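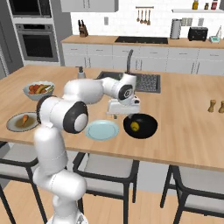
Kallach Contract Kitchens | Automation and Work Design Group

About the group

The Automation and Work Design Group is part of the operations department at Kallach Contract Kitchens. Kallach runs staff canteens and meal service for office and plant sites. The group decides which kitchen tasks are handed to a robot arm, writes the task definitions, tests them, and rewrites the job sheets of the people who work next to the arm afterward. The last item takes up most of our time.

We report to the head of operations. Site managers can ask for a review of any station, and kitchen staff can do the same without going through their manager. The request form is on the staff portal under Work Design.

What we work on

Our present scope is plate and pan handling at the counter: picking up single items, moving them between pan and plate, clearing plates and bowls, and placing them at the sink. These tasks are short, repeated many times per shift, and a frequent subject of wrist and shoulder complaints in our own staff surveys. Cooking, seasoning, tasting, allergen checks and anything involving a knife are outside the scope and stay with the cooks.

Every task is built in simulation before it goes to a site. The simulated kitchen has an island with a sink, stools along the near side, and a back counter with a cooktop. A rendered arm with a two-finger gripper works over tableware on the island. The layout is closer to a staff pantry than to a production kitchen, and we use it for the early stages of each task. Site layouts are loaded later, from measurements taken on the premises.

The task library is called Galtelel. It holds 1155 task variants. A variant is one combination of item, container, start position and end position. Moving a small round item out of a deep pan onto a shallow plate is one variant; the same move with the plate on the other side of the pan is a separate one. Variants are kept separate so that a failure can be traced to a specific arrangement. Each variant is run 800 times in simulation before it is considered for a site trial. Item positions are shifted slightly between runs.

The scheduling software that assigns tasks to an arm during a shift is called Trundel. It was written in-house and replaced a set of spreadsheets. Trundel also keeps the stop log, described below.

What changes for kitchen staff

An arm at a station changes the work of the people on either side of it. The main changes we have recorded are as follows.

Counter assistants handle fewer plates and spend more of the shift on portion checks, restocking and serving. The pace of the station is set by the cook on duty through Trundel. The arm does not set it, and a site manager cannot raise it during a shift.

Cooks have one added duty, which is to keep the pickup area in the agreed layout. Pans go down with the handle clear of the arm's path. Plates go inside the marked zone. During the first weeks at a new site this is the most common source of stops, and the job sheet allows extra time for it.

Dishwashing staff receive items in a steadier flow, with smaller peaks after the lunch service. At one site this led to a later start time for the second dishwasher, which staff there had not asked for. The change was reversed after review. Shift times are now fixed for the length of any trial.

Each site with an arm has 2 station operators per shift. The role is open to existing kitchen staff only and carries a higher pay grade. Operators start and stop the arm, clear faults, and enter the reason for each stop. Training is given during paid hours in the test kitchen at the Van Acker building, and covers safe approach, restart, cleaning of the gripper, and reading the stop log. No programming is required.

Rules for site trials

A trial starts only after the staff of the kitchen have seen the task in simulation and have had the new job sheets for one full schedule period. Comments are answered in writing.

Any person at the station may stop the arm at any time. A stop is never counted against the person who made it. The stop log records the time, the task variant and the reason. It does not record names.

No position is removed during a trial. If a task takes hours out of a position, the group has to state in the trial plan where those hours go. A plan without that statement is returned.

A trial ends early if manual handling at the station increases. This has happened once, with a bowl-clearing task. The arm placed bowls at the sink in a spread that staff then had to restack by hand. The variants were withdrawn from Galtelel for rework and have since been reissued with a tighter end position.

Current work

The group is extending the pan-to-plate variants to include deeper pans, where the gripper has less clearance from the wall. A revised operator handbook is planned for October. We are also reviewing the height of the marked zones, following requests from shorter staff members at several sites.

Contact

Questions about a station, a job sheet or operator training can be sent through the Work Design form. Urgent faults go to the site's station operator first. The group's office is on the second floor of the Van Acker building, next to the test kitchen.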